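Fisdale Group Reports First Results on Thread Handling

The thread group at Fisdale has finished the first round of its work on suture handling, and a short report is now on the Rind project page. The full data set will follow in May, once the labels have been checked a second time.

Most earlier work on automated suturing has looked at the needle. A needle is stiff, its shape is known in advance, and a model can be fitted to it even when part of it is hidden. Thread is harder. It bends, crosses itself, goes dark against dark tissue and passes behind the instruments. A system that loses the thread halfway through a knot usually has to stop and hand control back.

The group's method, called Jollimano, does not try to find the whole thread in every view. It starts from the point where a grasper is holding the thread and follows it outward in short steps, giving each step a score. When the score drops too low, the tracker marks a gap and looks for a likely place to pick up again on the other side. Short cut tails from finished knots are labeled as their own class, so the tracker does not jump from the working strand onto an old stitch.

Training used 2,000 labeled views from suturing exercises. Another 700 were held back for testing. On the test set, Jollimano followed the working strand from one end to the other in almost 13 percent more views than the group's earlier tracker, which was built on the Venovo segmentation code. The gain was largest where there were rows of finished knots close to the strand.

The test set also includes 134 views picked out as hard cases. They were chosen for crossing threads, glare on the tissue or an instrument lying over the stitch line. Results on these are reported separately and are clearly weaker.

What the tracker has to sort out

A strand held in the upper grasper runs down across the tissue toward the second instrument, past knots with their own dark tails. The thread on the needle at upper left is just as dark and fine.
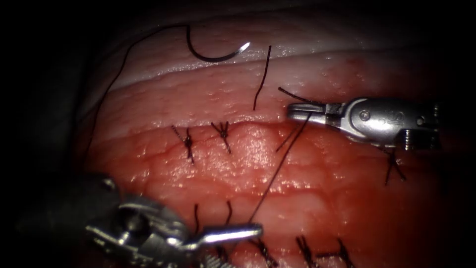

What comes next

The next round will look at timing. The tracker is fast enough for review after an exercise, but too slow to guide an instrument while it moves. The group is testing a version that updates only the part of the strand nearest the jaws and leaves the rest alone until something changes. Lighter thread colors will be added too — so far all the training thread has been dark.

The report and the label guide can be downloaded from the Rind page. Groups that want to try the tracker on their own recordings should read the notes on lighting first and send requests through the contact form there.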